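Stoltonov Fund for Recorded Music
Grantee progress report: the Namboodiri oratorio recording
Submitted by Sowmya Poduval, project manager, Pliten Chorale
October 21, 2022

Summary of the period

The chorus and orchestral sessions for the Namboodiri oratorio are finished. Editing has begun on Part One. The solo sessions are not complete, and I do not think the release date in our original proposal can be kept. The reporting template asks us to choose between "on track," "minor delay" and "at risk." I have checked "minor delay," but I would ask the Fund to read the section on the solo parts before taking much comfort from that.

Our last report said the project was "progressing with great momentum." I didn't write that sentence and I can't find much in the session logs to support it. We had booked the hall and sent out the vocal scores. The present report tries to stay closer to what is on the drives.

Chorus and orchestra

The September sessions at Chowdary Hall produced usable takes of all the choral numbers. Ermelinda Louro conducted. The chorus was 29 voices, smaller than the score asks for and smaller than we proposed, and I had doubts about it from the start. The composer wrote for a large amateur choir in a resonant building, and the big refrain in Part Two depends on a certain amount of sheer weight. Having listened to the rough takes at home more times than I would like, my view is mixed. The quiet writing has gained. The unaccompanied passage after the storm chorus is cleaner than I have ever heard it, and you can follow the words without the booklet. The refrain sounds thin. Ermelinda disagrees and says it will fill out once the organ is balanced against it. She may be right. I would like to hear it before I say so in print.

We were told the hall needed no treatment. It did. There is a low hum from the ventilation that was inaudible in rehearsal and very audible under the opening string chords. Usha Annamalai, our engineer, got the building staff to shut the system down during takes, which fixed the hum and made the room stuffy by the end of each evening. The tuning sags in the last takes of most sessions and we will be relying heavily on the early ones. The brass chorale that closes Part One exists in one good take and several tired ones. If a fault turns up in the good take during editing we have very little behind it.

The orchestral introduction to Part Three was recorded twice, complete, at two different speeds. The conductor prefers the slower. The metronome mark in the manuscript agrees with the faster. I mention it only because the proposal promised "a performance faithful to the composer's intentions," and I suspect we should use that phrase with more caution in future applications.

Solo parts

Lakshmi Raju has recorded all of the mezzo-soprano part except the final aria. She was ill for the last of her booked sessions and rightly declined to sing through it. What we have from her is the best thing in the project so far, and I say that as someone who was not convinced by the casting. Her account of the widow's scene is plain and unhurried, and she does nothing with her voice in the last page beyond singing what is written.

The bass part is the real problem. Our first soloist withdrew before the sessions for a stage engagement, and his replacement learned the role quickly and sounds like it. The notes are there. The narrations are stiff, and the long scene of the ferryman's refusal, which is the center of the whole work, comes across as a man reading aloud. I have asked for a retake of this scene with more rehearsal at the piano beforehand. The singer is willing. A date has not been agreed, because the hall and the singer have so far not been free at the same time.

It was suggested at our September meeting that the ferryman scene could be "brought to life in the mix." I don't believe it. Usha can move him closer and take some of the room off him, and she has tried both for me. He sounds like a man reading aloud from closer by.

The edition

The work was sung from handwritten parts for decades, and a good share of our first year went into producing a clean score. Krishnamoorthy Namboodiri, the composer's nephew, lent us the manuscript and has answered our queries with great patience. The engraving was done in Skosar, the notation package we named in the budget. I was skeptical about the claim that its scanning feature would save us months of copying. It saved some time on the orchestral parts, which are neatly written. On the vocal parts it produced so many misread accidentals that checking took as long as typing would have. We should not repeat the time-saving claim in the final report.

There are 11 places where the manuscript and the old choir copies disagree in a way that a listener would notice. We have followed the manuscript in most of them. The exceptions are listed in the draft booklet notes, with the reasons, and I would rather have them argued over now than after the discs are pressed. The most awkward is the ending. The choir copies close with a loud organ chord. The manuscript has the chorus alone, very soft, with the chord crossed out in a different ink. Mr. Namboodiri remembers the chord being played. Memory of a performance is worth something, but it does not tell us who crossed the chord out or when. We recorded both endings and will have to pick one.
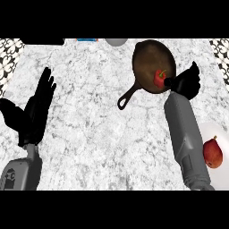

Marble countertop with a red bell pepper in a cast iron skillet and a pear on a white plate. Computer rendering.

Budget

Spending to date is within the grant, with one overrun. The additional hall hire and the accompanist for the bass retake come to $3,735, and there was no line for either. We propose to take it from the publicity budget. I don't think this is a great loss. The publicity plan in our proposal rested on a launch event, a set of short films and advance listening copies for reviewers. Of those, the listening copies are the only item I can connect to anyone having bought a choral recording from us in the past. The films for our previous release were well made and were watched mainly by people who are on them.

The full statement of accounts is being sent separately. No payments have been made to the mastering studio.

Pressing and release

The proposal gives a first pressing of 300 copies. I have been asked by two members of our board to raise it, on the strength of the warm response at the open rehearsal. I would advise against that. An audience at a free rehearsal is made up of friends, relatives and people who enjoy a free rehearsal, and applause from them is not an order. Our last double album took a long time to sell, and boxes of it are still in the office. We can press again if we are proved wrong.

Downloads will be offered at the same time as the discs. The distributor has told us to expect "strong streaming interest in rediscovered repertoire." I asked what this was based on and have not had an answer. Our forecast has been left where it was.

The question of coupling is also open. The oratorio fills most of two discs and leaves a gap at the end of the second. We had planned to add the three evening motets. They are attractive, but they are early work and they would follow directly after whichever ending we choose. If it is the quiet one, I would prefer silence, and a shorter disc. Ermelinda wants the motets. The Fund's agreement mentions them by name, so please tell us whether leaving them off would require a formal amendment.

Education strand

Two school visits took place in place of the four planned. The teachers' feedback forms are uniformly positive. They are also nearly identical to each other, and the forms contain no question to which a polite person could give a negative answer. I have rewritten them for the remaining visits. What I can report from having been in the room is that the older students liked the storm chorus, sang the refrain loudly and at roughly the right pitch, and lost interest when we started explaining the plot. I share some of their difficulty with the plot.

Next period

Editing of Part One will continue, with a first assembly to be sent to Ermelinda and to me for comment. Lakshmi Raju's final aria is to be recorded as soon as she and the hall can agree on an evening. The bass retake comes after that if it cannot be done alongside. Booklet notes will go to Mr. Namboodiri for correction before they go to the designer.

I would like to send the Fund an unmastered copy of the widow's scene and the ferryman scene together, without comment, and hear what you make of them. If the second one troubles you less than it troubles me, that would be useful to know before we pay for the hall again.

Sowmya Poduval
Pliten Chorale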